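Skarkovard Residents Sort Winter Clothes for October Exchange

SKARKOVARD — People in Skarkovard are going through their closets this month, before the yearly clothing exchange at the Wasilewska community hall. The doors will open at 9 in the morning, and the tables will stay out until 3 in the afternoon.

The rules are simple. Each household can bring up to two bags of clean clothes and take home the same amount. No money is paid by anybody. Clothes which are left at the end of the day go to the shelter in Irnlow, where there is always need for warm things before the first frost.

Zbigniew Ostrowski, who started the exchange 7 years ago together with his neighbors on Jesar Street, told this newspaper that he expects 200 households. In the first year the exchange was held in his garage, and it rained the whole day.

"We had one table and one rope for hanging the coats," said Ostrowski. "People were trying sweaters on top of their jackets, because it was so cold inside. But they came back the next year, and they brought their cousins."

This time the hall is divided into three parts. Coats and heavy jackets will be on racks near the entrance. Pants, sweatshirts and shirts will lie on the long tables, sorted by size. Children's clothes have their own room at the back, with a bench where small children can try on shoes and boots. Last year the children's clothes were mixed with the others, and many parents complained that they could not find anything.

The organizers ask that all clothes are washed and dry when they arrive. Zippers should work. A missing button is accepted if the button is in the pocket. Socks, underwear and bathing suits are not accepted. Pillows are also not accepted, but blankets are welcome if they have no holes.

For the people who do not know where to begin, Ostrowski gives each fall a short talk about sorting at the Jesar Street library. He recommends to do one kind of clothing in one evening, and not to empty the whole closet at once. Whoever empties everything, he said, will be tired by nine o'clock and will push it all back inside.

He also recommends to put the clothes on the bed and not on the floor. On a bed it is easier to see the condition of the fabric, and the work must be finished before one can go to sleep.

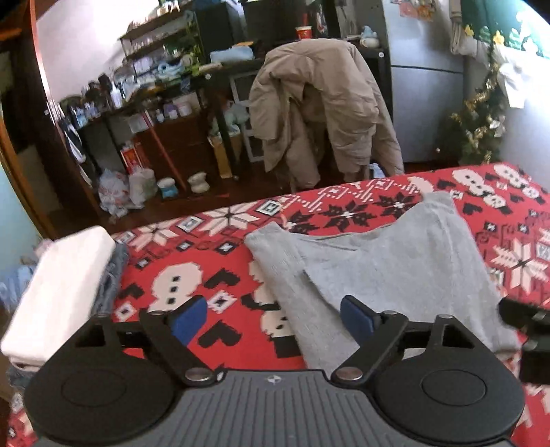
Sorting at home usually begins with the everyday things, and coats come last. Jeans and sweatshirts make the biggest part of what is brought to the hall each year, and they are also the first to be taken. A pair of blue jeans can be folded and put on one side of the bed with a white piece on top, while a gray top is spread over a red blanket with snowflakes, so that the cuffs and the neck can be checked in good light. The puffer coat can wait on a chair until its turn. Ostrowski said that coats need the most thinking, and people should try them on with a thick sweater under before they decide.

Everything should be folded before it goes into the bag. In past years some bags were filled in a hurry, and the helpers had to shake out and fold again each shirt before the doors could open. Paper bags are preferred, but plastic ones will not be refused.

Bags can be left at the side door of the hall on the evening before the exchange, between 5 and 7. The side door is on the parking lot, next to the bicycle stand. Those who cannot carry their bags can leave a note at the library desk with their address, and a driver will come for them.

The bus from Irnlow stops in front of the hall. Parking on Jesar Street will be closed until 4 in the afternoon, and drivers are asked to use the field behind the school.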